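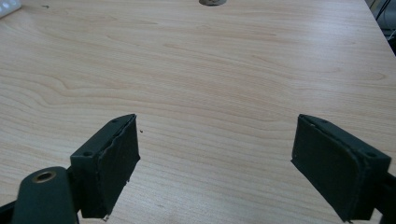

Budget help wanted: handheld gripper pads, and do we spend on a second unit
posted by ulle_ots

Hi all, first-time poster, long-time lurker. I run a small teaching lab at Braltwood and I've got $762 left on the equipment line that has to be committed before the end of February or it goes back into the big pot and I never see it again. We have one handheld gripper, printed in dark green, and my question is mostly about what sits on the inside of the fingers. Ours have black pads that look hand-cut, and the edges have gone kind of ragged and fuzzy along the top, and I can't decide if that's cosmetic or if I should be putting money aside for pads every few months. The other half of the question is bigger: do I buy a second handheld unit (Bandlow quoted me $333 for a kit, you print your own fingers) or do I spend the lot on spares, pads, inserts, and a proper cutting setup? I have five students this term and one gripper, so you can imagine the line for it. I keep going back and forth!

Thanks in advance,
Ülle

---

grainline_pete

Second unit. No question. With five people on one gripper you're going to burn way more in lost hours than you'd ever save being careful with spares. I had the same setup two years ago and the day we got the second one was the day people stopped sneaking in at 7 in the morning to get a turn.

Ragged pad edges I wouldn't lose sleep over. What matters is the middle of the pad, where it touches the part. If that's still flat and still glued down all the way across, keep going.

---

mossbucket

I'm going to disagree with Pete a little. Ragged edges are fine right up until a thread or a crumb of the stuff ends up in your work, and then you spend an afternoon wondering why your picks got worse. Are you cutting with scissors? Scissors are awful for foamy or rubbery sheet, they push it sideways as they close. Get a rotary cutter and a steel ruler, thirty bucks for both if you shop around, and cut two passes instead of pressing hard on one.

Also look down at the bottom end of the left pad in your picture. There's a little light speck poking out, like metal or wire. Pull the pad and find out what that is before you order anything.

---

ulle_ots

Oh wow, I had not noticed the speck. Now I can't stop seeing it. I'll take the pad off tomorrow and look. No idea who did the cutting, it was before my time, but yes, I'd guess scissors.

Pete, the early morning thing made me laugh – I had one student email me at 6:40 to ask if the room was open.

---

hexkey_hoarder

What does the $333 include, though? I bought a Bandlow kit in the fall and it did not come with pads, and it did not come with threaded inserts either. By the time I'd added those, plus a spool of filament, plus shipping, plus the screws I stripped because I was in a hurry, I was $60 over the quote. Still a decent buy! But put 393 in your spreadsheet and not 333.

So for you that's 762 minus 393, which leaves 369. You could stop there and spend the rest on pads and spares and be very comfortable.

---

tallow_and_tin

Or you could get two kits for 666 and have 96 left over for pad sheet and a cutter. Just throwing it out there. Three grippers for five students is a whole different room.

---

hexkey_hoarder

Did you read what I just wrote about the extras? Two kits is 786 by my count. She has 762.

---

tallow_and_tin

I did read it, and I think your sixty was mostly stripped screws and you know it. You can split one spool across two kits, and shipping is the same for one box or two. She'd squeak in.

---

hexkey_hoarder

Squeak in with nothing left for the first broken finger. I've been on the wrong end of that. You end up with three grippers and two of them sitting in a drawer waiting on parts.

---

mossbucket

With hexkey on this. A kit is not a working gripper. Figure in somebody's time for printing and fitting too. If Ülle is the somebody, that's a couple of evenings per unit at least.

---

jogi_fan_77

Has anybody here used the Jõgi pads? They come pre-cut with the adhesive already on, and the edges are super clean. They cost more than sheet, sure, but I've got students too and I would pay nearly anything to never hand an 18-year-old a blade again.

---

grainline_pete

Used them, liked them, but check the size. They only fit if your finger faces are close to the Jõgi shape. On mine I had a strip of bare plastic down one side, and small parts kept finding it. If you print your own fingers you can just change the model to suit the pad.

---

ulle_ots

This is all so useful, thank you. Update: I took the left pad off. The speck is the end of a bit of fine wire that was stuck in the glue, no clue how it got there. It came out with tweezers and the pad went back on without drama, though I'd call it a patch and not a fix.

The screw holes look clean and the brass insert on the arm is still tight, so I think the printed parts have plenty of life in them. That makes me less keen on a big pile of spare plastic.

One more thing for the money people. Our purchasing office would like it all on one order, and Ulter carries the kit and pad sheet both, but they want a bit more for the kit than Bandlow does. Is it worth paying extra to have a single invoice?

---

tallow_and_tin

With a February deadline? Yes. Two vendors means two approvals, and one of them will sit on a desk while somebody is out with a cold.

---

hexkey_hoarder

For once I agree with tallow. Make sure you get the quote from Ulter with a ship date on it. Some offices only count it as committed when there's a delivery date on paper. Ask yours which it is.

---

jogi_fan_77

And ask Ulter about a school price. I got one just by writing from my work address.

---

mossbucket

Before you buy sheet, think about what you want the students to pick up. Soft pads are lovely on light stuff and annoying on anything with a thin edge, it sinks in and comes out crooked. I keep two thicknesses around and label the backs with a paint marker.

---

ulle_ots

Okay, here's where I've landed. One kit through Ulter, pad sheet in two thicknesses, a rotary cutter and ruler, a small bag of inserts, and whatever's left goes on a spare set of screws so I'm not stripping my way into hexkey's sixty bucks. I asked about the school price this afternoon and haven't heard back yet.

Tallow, if the discount turns out to be huge I will think about the third gripper. I've kept a line for it at the bottom of the spreadsheet, in gray.

---

tallow_and_tin

Gray is fine. I'll take gray.

---

grainline_pete

Post the pad thicknesses when you've settled on them, would you? I'm due to redo mine and I'd rather copy your homework.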